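The slow arm is the better arm
Zasta workshop pages, July 2026

I have spent the better part of two winters building a robot arm, first on a shelf in my hallway and then on a bench in the Zasta workshop, and I have come to hold an opinion that is not popular there. Home builders put too much of their money and time into making arms fast and strong. They should put it into the last few centimetres, where the fingers meet the thing being picked up.

The usual path goes like this. Somebody sees an arm on the internet, prints the parts, orders the motors and has it waving within a month. Then it droops. The first upgrade is always at the shoulder, with a bigger motor and a stiffer bracket. The second is at the elbow, to match. By the time the arm can lift a bag of flour at full stretch, the gripper on the end is still the one from the original download, two flat jaws driven by the cheapest servo in the box. It can crush a paper cup or drop a spanner, and there is not much it does in between.

I did exactly this. My first arm, which I called Brokska for reasons that made sense at the time, had a shoulder that could have lifted a cat. I spent 300 euros on that joint alone, counting the gearbox I ruined by running it dry. The gripper cost me an afternoon of printing. When people came over and asked what it could do, I had it wave.

What we mean by strong

Strength in an arm is easy to measure, so it gets measured. You hang a weight on the end and write down the number. Speed is the same. You can time it and post the video, and the video looks good. Grip quality has no number that everyone agrees on. A gripper that can hold a tea light, then a sock, then a wet bar of soap is a much harder thing to build than one that can hold two kilos, but you can't put that on a chart and people scroll past it.

I think this is why the shared workshops fill up with arms that all have the same fault. We copy what can be compared. At Zasta there were four arms on the go last December, and every one of them had been rebuilt at the shoulder. Mine was one of the four, so I am not standing outside this and pointing.

The argument I hear back is that a weak arm is useless no matter how good its fingers are. There is something in that. An arm has to carry its own weight, plus the gripper, plus the load, and a heavier gripper makes all of it worse. But most of the things a person wants picked up at home weigh less than 200 grams. Socks, pens, pegs, blocks, small toys, a biscuit. The shoulder that came with the original plans could manage every one of those. What stopped it was drift, flex and a bad grip, and a bigger motor cures none of them.

Cloth, light and soft things

The change for me came when the workshop bought a second-hand controller from Šimko, the parts shop two streets away, and I had to strip Brokska down to fit it. With the arm in pieces I weighed everything and found that I could take out a third of the mass by going back to the small shoulder. So I did, and I spent what was left of the budget at the wrist.

New fingers came first. I gave them an angled shape and put a fine ridged pattern on the inside faces, which took eleven prints to get right because the ridges kept closing up. Then a small camera at the wrist, looking forward between the fingers. Then a motor controller that reports current, so that the program can tell when the fingers have met something and stop closing.

After that I slowed everything down. A reach that used to take under a second now takes four. People find it dull to watch, and I have stopped apologising for that. At four seconds the arm doesn't ring like a struck ruler when it stops, and it arrives where it was told to go.

A word on the table, because it gets left out of build write-ups. I work over dark cloth. It stops small things rolling away and it cuts down the reflections that used to confuse the camera. It also shows every bit of lint, and pale objects go almost to plain white under the lamp. I have argued with others at the workshop about this. Some of them like a grey mat, which gives a more even picture. I prefer to have the object stand out strongly and lose a bit of detail on its top edge. If your program relies on surface detail, use the grey mat and ignore me.

Soft or crumbly things are the honest test of a gripper. A steel bolt forgives you. You can close on it at full force and nothing happens to it, so you learn nothing about your control. A thing that marks, dents or sheds grains tells you at once how hard you pressed. I now do most of my tuning on objects like that, and I would ask anyone starting out to do the same before they buy a single larger motor. Keep the force low, close in small steps, and look through the wrist camera at where the two fingers sit on the sides. If one of them touches well before the other, the wrist is off centre, and squeezing harder will only hide it.

A white piece with a grainy, pitted surface, upright with one finger on each side, is a good case to tune on:
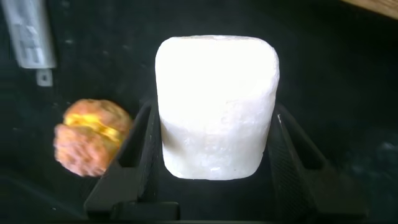 The money

I said that builders put their money in the wrong place, so I should give my own figures. The arm as it stands has cost me 1000 euros over its whole life, including the parts I broke and the parts I no longer use. The wasted shoulder is 300 of that. The wrist, fingers, camera and controller together came to 200. The remainder is motors, cable, filament and a power supply that I would buy again.

For comparison, the workshop once looked at a ready-made arm in the 2000 euro range. It was a decent machine and I would not talk anyone out of it who wants to get straight to programming. But we would have been paying mostly for reach and payload, and the gripper was an extra on top.

There is a group project at Zasta now, called Paltumach, which is meant to be an arm that any member can use without booking. The plan that was passed round in spring started with the shoulder. I wrote a long reply, which is where much of this page comes from. My proposal was that we fix the gripper design first, weigh it, and only then choose motors that can carry it at a slow speed with a little to spare. It turned into a fairly sharp discussion. Some members want the arm to be able to shift a toolbox, and I can see the appeal, though we have a trolley.

Where I may be wrong

I am thinking of home use and light bench work. If you want an arm that tends a milling machine or stacks timber, you need the heavy joints and my advice is bad. Slow movement also has its own costs. Cheap servos get warm when they hold a pose for a long time, and a four-second reach means more holding. I have had to add rests to the program, places where the arm can lean on its own stop and let the motors go slack. That is a clumsy answer and I would like a better one.

I may also be giving too much credit to the camera. It helps me see what went wrong, but a good part of the improvement came from the lighter arm and the ridged fingers, and I changed those in the same month. I haven't gone back to test them one at a time. If I did it again I would change one thing, run the same set of objects for a week, and write it down before touching the next.

The Paltumach plan is being redrawn over the summer. The gripper is on the first page of the new draft, and the shoulder is still on the second, with a larger motor than I would choose.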